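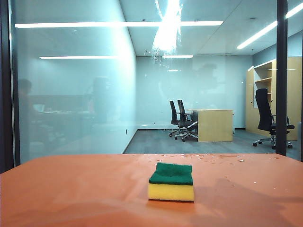 Wiping a table is the one chore everyone in an office believes they do properly, Cameron Doolan remarked during the first stop of the tour, and it is the one most often left half done. The group took this as a fair introduction to the visit.

The open day at the Zedholm building took place on a Wednesday in January and was arranged for members of the Brotivside facilities network. A party of 18 attended. The program covered shared tables, glass partitions and hard floors, with 20 minutes given to each, followed by a discussion over coffee. Ronaldo Paiva received the visitors on behalf of the building and led the group through the work areas.

Most questions in the first session concerned the choice of cleaning tools. The building keeps a small stock of tools and replaces them on a fixed schedule, whatever their appearance. Mr. Paiva explained that cloths are used for drying only, and that anything stuck to a surface is dealt with by sponge beforehand.
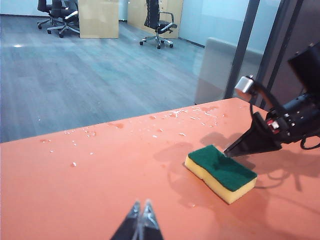

Crumbs were the subject of the longest exchange of the morning. Several members reported that their own staff wet the table first and then spend twice the time chasing paste from one side to the other. The practice at Zedholm is to sweep dry matter toward one edge and collect it before any water is applied. On an orange tabletop such as the one used here, white crumbs and flecks show up plainly, even the smallest specks, and members from offices with pale gray furniture agreed that they would be far harder to find at home. The two-layer sponge, with a green scouring pad over yellow foam, is turned foam side down for general wiping. The pad is kept for dried marks, and Mr. Paiva asked that it be used lightly on any glossy finish.

Water was discussed next. The written guidance, prepared with the supplier Plorkton, asks for a sponge that has been wrung out twice. Drops left standing along the far edge of a table are the most common fault recorded on inspection, as people tend to work from where they stand and stop short of the back. Where a table is placed against glass, as in this room, splashes also reach the partition and dry as spots. The building holds 160 work places, and the partitions are checked once a week – the tables daily.

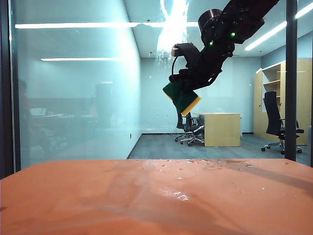 The two-layer sponge in the air above the space beyond the table, with water on the tabletop.

The closing discussion dealt with storage. Sponges at Zedholm are rinsed, pressed and stood on end in an open rack, never left in a basin overnight. One member asked whether separate colors should be used for kitchens and desks. Mr. Paiva replied that this had been tried and would be tried again once labels were ready.

The network thanks Mr. Paiva and his colleagues for their time. Members who wish to receive the written guidance may request a copy through the Brotivside office. The next visit will be to the Baranauskienė reading rooms, where the subject will be carpets – details will be sent with the spring notice.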